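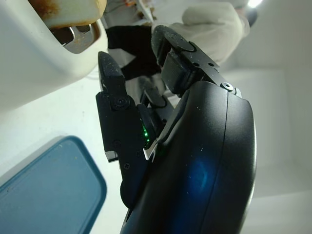 Figure 4. Black gripper fingers and housing, close up.

4. Your first loaf in the Stuvemel proofing box

Now the fun part! Set aside an afternoon, and bake something simple before you try a sourdough.

1. Stand the box on a level counter, away from the stove and out of direct sun.
2. Pour 90 ml of water into the tray and slide it in until it clicks.
3. Close the lid, plug in the cord, and set the dial to 78 °F. The lamp turns green when the box is up to temperature.
4. Mix your dough while you wait. The Erkwood white loaf on page 12 uses 500 g of flour and is wonderfully forgiving.
5. Put the dough in a lightly oiled bowl, cover it, and set it on the rack.
6. Check after 30 minutes, then whenever you like — a quick peek won't hurt it, and watching dough rise is half the pleasure.

Note: Rye doughs rise less than wheat doughs. Look for small cracks on the surface instead of a big dome.

CAUTION: Unplug the box before you remove the water tray. Never run it with the tray empty.

When the dough has doubled, shape it, let it rise again in its pan, and heat your oven. Cleaning is covered in section 5.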